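Loan player recalled before the window: do his appearances still count?
Registration and Eligibility board

touchline_ref46
Posted Wed 15 April

I keep the registration records for Plurnwood, an amateur soccer club. We took a midfielder on a season loan from Dundside in August. He played 11 league matches for us, then Dundside used the recall clause. They now want to play him in the league cup. He was an unused sub in our first-round tie.

Is he cup-tied? And do his 11 matches count toward the 8 needed for the playoffs if he comes back to us on a permanent transfer?

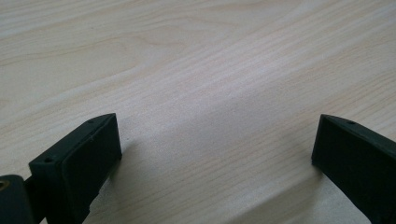
Pale tabletop with wood grain

Our handbook covers permanent transfers but has one line on loans, and it only deals with the fee.

morkivine_sec

Cup-tied status normally depends on taking part. In our league, a named substitute who does not enter the field has not taken part, so he would be free to play for Dundside. Check the definitions page of your cup rules, which are usually separate from the league rules. Some cups use "named on the team sheet" instead, and under that wording he is tied to you.

For the playoff minimum, look for "appearances for the club" or "appearances while registered with the club." Under both, loan matches count in our league. A break in registration does not reset the total unless the rules say so. Get the ruling in writing before you field him.

Bennani

cup tied i think. we had the same thing with a keeper and lost the tie over it

leftback267

The keeper case may have been a team sheet rule. Post the exact wording of yours.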